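Toy Designer and Pattern Maker (part-time), Bittencourt Soft Toys, Trodside

Posted 2022-12-05

Bittencourt is a small workshop in Trodside. We design and sew soft toys for children's shops and for hospital gift stores. We are a team of six, and our present pattern maker, Dalva Meireles, will go on leave in March. We are looking for one person who can take over her table and, if all goes well, stay with us afterwards.

The work is four days a week. You will receive a drawing from our customer, sometimes a very simple one, and make from it a paper pattern, a first sample and a cutting list. Most toys need several samples before the customer is satisfied, so patience is important for us. You will also check the seams of finished toys before they are packed, and write down which ones must go back to the sewing room.

We work mostly with short fleece and plush in light colors. These fabrics are pleasant to touch but they are not easy. The nap has a direction, and if two panels are cut in different directions the customer will see it at once under the shop lights. A person who has sewn only cotton before can learn this with us, but please tell us about it in your letter.
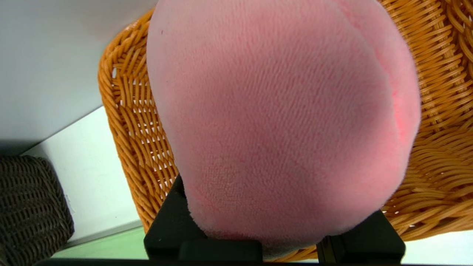
In the spring we start a new line called Pririx, which is a family of round animals in three sizes. The person we hire will make the patterns for the smallest size, together with Rafsan Kanagaratnam, who leads the design. The first order is 300 toys, and it must leave the workshop before the summer.

What we ask from you:
Experience with pattern making, for toys or for clothes
A good hand at the sewing machine, and also with needle and thread
English good enough to read customer letters
A drawing program is useful, but we also work with pencil and paper

What we offer:
525 per week before tax, for the four days
Paid training with Dalva during her last weeks here
Free choice of the day off, after agreement with the team
Fabric remnants to take home, as much as you can carry

Please send us a short letter, your work history and photos of two or three things you have sewn. They do not need to be toys. We do not ask for a diploma. Selected persons will be invited for a paid trial day in our workshop, on the upper floor of the Tridov building. There is an elevator, but please ring the bell at the side door.

Letters can be addressed to Rafsan Kanagaratnam at the workshop. We answer every letter, also when the answer is no.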